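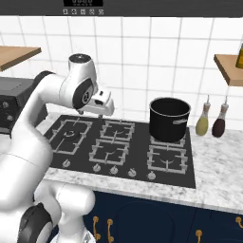

By Zoila Zapata

A basketball season is hard on laundry. Practice jerseys come home soaked, ride in a gym bag overnight and go into the wash with everything else, and by March the smell no longer washes out. These are the habits that have kept my kids' gear going for most of their school years.

Getting the smell out

Turn jerseys and shorts inside out before washing. The sweat is on the inside, and the printed numbers last longer when they don't rub against the drum.

Soak anything sour in a sink of cool water with a cup of white vinegar for 30 minutes, then wash as usual. Skip fabric softener on anything stretchy. It leaves a coating that holds odor. Never mix vinegar with bleach.

Use less detergent than you think. If the water is still sudsy at the end of the cycle, run a second rinse and cut the amount next time.

Hang polyester to dry. It takes a few hours indoors on a rack, and the lettering won't crack the way it does in a hot dryer.

Shoes

Pull the insoles and loosen the laces as soon as the shoes come off. Stuff the toes with newspaper and change it after 2 hours if it feels damp. Keep shoes away from heaters – the glue in the soles can let go.

For dusty soles, wipe with a damp cloth and dry them before the next game. Court shoes worn outside pick up grit that never quite comes out, so we keep an old pair by the door for the driveway.

Knee pads and sleeves

Wash these in a mesh bag on cold and press them in a towel. Wringing breaks down the foam. Kieran Daly, who coached my son's first team, had the players write their names inside each pad with a laundry marker, and we still do it.

The ball

Wipe a composite ball with a barely damp cloth and let it air dry. A drop of dish soap is fine for sticky spots. Leather balls should only get a dry cloth or a cleaner made for leather.

Wet the needle before you push it into the valve. Our pump needles live in a film can taped to the pump, and I buy them in packs of 10.

The bag

Empty it every night, even if that only means tipping it out on the laundry room floor. Once a month, shake baking soda into the bottom, leave it until morning and vacuum it out. Unzip all the pockets while it airs.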